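Briltmont Adds Honed Finish to Tokach Stone Countertop Line

BRILTMONT – Rusnák Surfaces will offer its Tokach countertop slabs in a honed finish starting in December. The finish joins the polished version now sold through Gastow dealers.

Honed slabs are ground to a lower gloss and sealed at the Briltmont plant before shipping. Standard slab length is 126 inches. Edge profiles and cutout limits are the same as for polished stock.
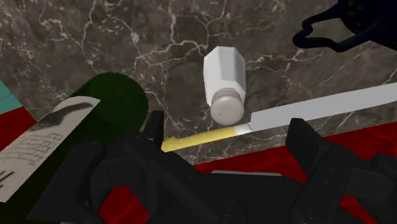 Dealers can order under item code 3256. Lead time is 51 days for full slabs – remnant orders ship separately. Sealer should be renewed once a year in kitchens and more often near sinks.

Rusnák Surfaces has cut and finished stone in Briltmont since 1910. Sample requests are taken through any Gastow showroom.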